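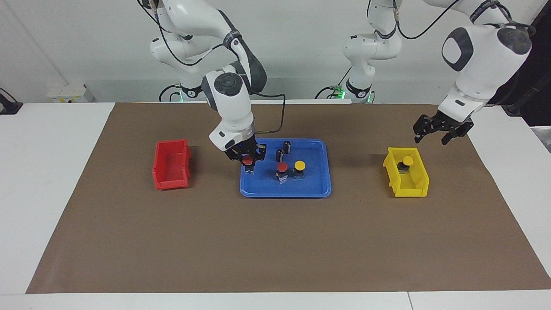 Speaker notes — Why the small diesel went away, and what came after it

Start with the van. Most people in the room will have driven one or paid for one. Ask for hands: who ran a diesel delivery van ten years ago, and who would buy the same one again today. Expect a lot of hands for the first and not many for the second. Don't comment on it yet.

Introduction

My name is Toon Kramer. I spent most of my working life on engine calibration, first at Prokia and then at Gident, where we did contract work for van makers. I don't sell vehicles and I don't have one to recommend. What I want to talk about is a decision that got made in a lot of places over the same few years, which was to stop developing small diesels for light vans.

People usually say emissions rules killed it. The rules did matter. But the rules could be met, and we met them. The problem was what it cost to meet them on an engine that small.

Slide 2: The parts list

Walk through the exhaust from front to back. Oxidation catalyst, particulate filter, urea injector, reduction catalyst, a second catalyst to clean up leftover ammonia. Then the things you don't see on the exhaust: the urea tank, its heater, the pump, the sensors, and the wiring for all of it.

Point out that very little of this gets cheaper when the engine gets smaller. A sensor for a little four-cylinder costs the same as a sensor for a big six. On a heavy truck the system is a modest share of the price. On a small van the buyer notices it.

Pause here. Somebody usually asks about rare metals in the catalysts. Short answer: yes, they add cost, and the price moves around. Move on.

Slide 3: Short trips

This is the part fleet people already know. A particulate filter has to get hot to burn off soot. A van that does parcels in town stops every few hundred yards and may never get there. The engine tries a regeneration, the driver switches off, and it tries again later. Extra fuel goes in and some of it ends up in the oil.

Use the Crabtree example. Crabtree ran 35 small diesels on town routes out of Fisville. Same vans, same oil, same service shop. The ones that went out to the county villages gave little trouble. The ones that stayed downtown were in the shop for filters again and again. They tried swapping routes between vans so each one got a highway run every week. It helped, but the dispatcher hated it, and it fell apart over the holidays.

Read out the repair figure: a filter replacement was costing them 3,000 dollars with labor. Give people a moment to write that down.

Slide 4: What the engineers were asked to do

Keep this short, it's the driest slide.

We could run the engine hotter. That helps the filter and hurts fuel economy. We could move the catalyst closer to the engine, but in a van the steering shaft and the front axle are already there. We could add a small electric heater, and then the alternator has to be bigger. Each of these was tried at Gident. Each one worked on the test bench. The trouble came when you added up the price of all of them.

Mention the cold start test. Most of what comes out of the tailpipe on a short trip comes out in the first minutes, before the catalysts light off. If the trip takes only ten minutes, that's a big part of the trip.

Slide 5: What replaced it

Three answers, and fleets are using all of them.

Gasoline turbo engines, for people who drive moderate distances and want a low purchase price. They burn more fuel under load. With a full van and a headwind you will see it on the fuel card.

Hybrids, which suit town work well. The brakes last longer too. Payload drops a little because of the battery.

Electric, for fixed routes that return to the same yard at night. Crabtree now has 5 of these on the downtown loop. The drivers like them. The yard needed a new electrical service, and the wait for the utility was longer than the wait for the vans. Tell people to call the utility first, before they talk to a dealer.

Say plainly that the big diesel isn't in this story. If you tow, or run loaded on the highway all day, the filter stays hot and the sums come out differently. I'd still buy one for that.

Slide 6: If you still have the old vans

Check the oil level for going up as well as down. A rising level means fuel in the oil.

Use the low-ash oil in the manual. The wrong oil fills the filter with ash, and no highway run will burn that out.

Don't let drivers ignore the filter light. Put a note on the dash if you have to. At the first light, roughly 20 minutes of steady driving will often clear it. After the second warning it's a shop visit.

Don't remove the filter. It's illegal, and it will come up when you try to sell the van.

Questions

Likely ones: synthetic diesel (cleaner soot, same hardware bill), resale values (ask a local auction, I don't follow them), and whether small diesels will come back. On that last one, I don't expect it. The teams have been moved to other work and most of the tooling is gone.

If there's time left, go back to the filter slide. The shop managers usually want a photo of it.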